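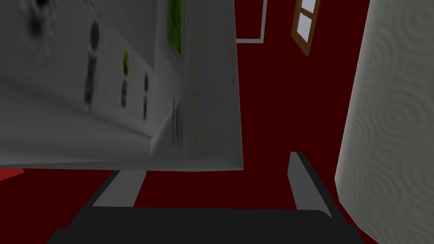 Rollo blanco con dibujo en relieve, a la derecha de una superficie gris.

Grupo de consumo Skinaritz
Acta de la asamblea ordinaria
18 de marzo de 2023

Preside la sesión Annelies Boersma. Asisten 19 unidades de consumo, presentes o representadas. Se abre la sesión en segunda convocatoria.

Orden del día
1. Lectura y aprobación del acta anterior
2. Proveedores de fruta y verdura
3. Pedido de legumbres y harinas
4. Envases retornables
5. Turnos de reparto
6. Cocina compartida y taller de conservas
7. Ruegos y preguntas

1. Lectura y aprobación del acta anterior

Se da lectura al acta anterior. Se corrige el punto de las naranjas, donde decía "caja cerrada" y debe decir "caja abierta o medio lote". Con esta corrección se aprueba por asentimiento.

2. Proveedores de fruta y verdura

La huerta Hendriks comunica que la acelga y la espinaca seguirán disponibles hasta final de temporada, pero que las habas vienen retrasadas por las heladas. Propone sustituirlas en la cesta por puerro o col. Varias personas señalan que ya ha habido mucha col este invierno. Se acuerda pedir puerro y dejar la col como opción aparte.

Se debate si conviene mantener la cesta cerrada o pasar a pedido libre. A favor de la cesta cerrada se dice que facilita el trabajo de la huerta y evita que quede producto sin recoger. En contra, que las unidades de una sola persona no llegan a gastar todo. Se vota una fórmula intermedia: cesta cerrada en dos tamaños, con derecho a cambiar un producto por otro de la lista semanal. Se aprueba con cuatro votos en contra y ninguna abstención.

La calidad de los últimos tomates de invernadero no ha sido buena. Se dejan de pedir hasta el verano.

3. Pedido de legumbres y harinas

El molino Fekard mantiene los precios de la harina de trigo y sube los de la de espelta. El pedido mínimo para que no cobre portes es de unos 100 kilos, sumando harinas y legumbres. Con lo apuntado hasta ahora no se llega. Se abre de nuevo la hoja de pedido y se cerrará a comienzos de abril. Si entonces sigue sin alcanzarse el mínimo, se preguntará al grupo Brillbridge si quiere sumarse, como hizo en otoño.

Se pide que quien encargue garbanzo indique si lo quiere pedrosillano o castellano, pues la última vez hubo confusiones al repartir.

4. Envases retornables

Faltan tarros de yogur por devolver. La quesería ha pasado un cargo de 77 euros en concepto de envases no retornados. Se acuerda pagarlo con el fondo común por esta vez. En adelante cada unidad dejará una fianza con el primer pedido de lácteos, que se devolverá al darse de baja. La propuesta de pasar a envase de cartón no se somete a votación por falta de información sobre el precio.

Los tarros deben venir limpios y sin tapa. Las tapas se recogen en una bolsa aparte.

5. Turnos de reparto

El cuadro de turnos queda cubierto hasta el verano. Se recuerda que quien no pueda acudir a su turno tiene que buscar cambio y avisar en la lista de correo, no por mensajes particulares. La hora de recogida se amplía treinta minutos a petición de quienes salen tarde de trabajar. Lo que no se haya recogido al cierre se reparte entre las personas presentes, sin devolución del importe.

La báscula pequeña da pesos distintos según dónde se apoye. Hasta que se revise se usará la grande, también para los quesos.

6. Cocina compartida y taller de conservas 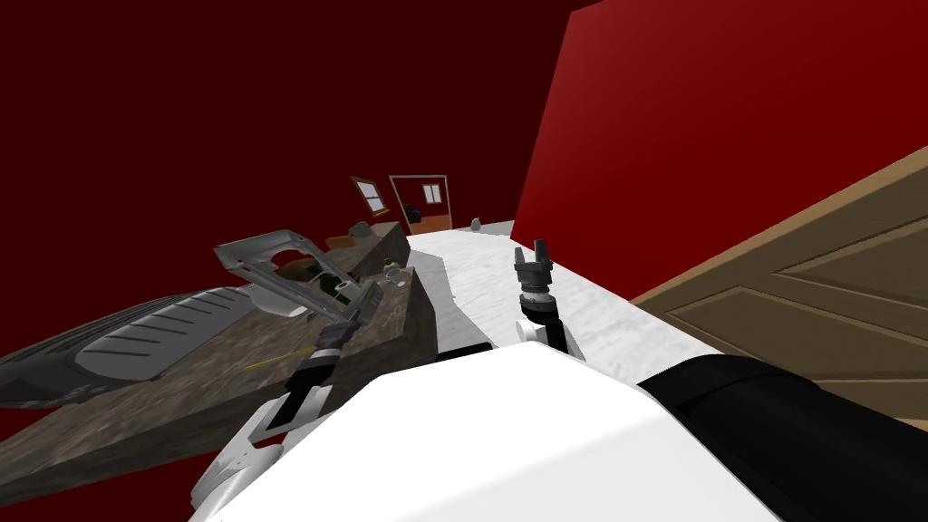 Encimera blanca y bloque con textura de piedra moteada, entre paredes en rojo y granate.

Se propone celebrar en abril un taller de conservas de temporada, con alcachofa y puerro. Cada asistente llevará sus tarros y sus trapos. La verdura se encargará a Hendriks con el pedido semanal y el coste se repartirá entre quienes participen. Se insiste en explicar bien la esterilización y la acidez, y en no repartir conservas caseras dentro de las cestas.

Sobre el uso general de cocinas compartidas, se acuerda redactar una hoja breve de normas: limpieza al terminar, etiquetado de lo que quede en la nevera y retirada de la basura orgánica. Annelies Boersma preparará un borrador y lo enviará a la lista.

7. Ruegos y preguntas

Se pregunta si pueden entrar unidades nuevas. Hay sitio en la cesta pequeña, no en la grande.

Se solicita que la hoja de pedido vuelva a mostrar el precio por kilo junto al precio por pieza. Se hará en la próxima versión.

Se pide cambiar el aceite de garrafa por botella. Queda pendiente de consultar con la almazara.

Sin más asuntos que tratar, se levanta la sesión.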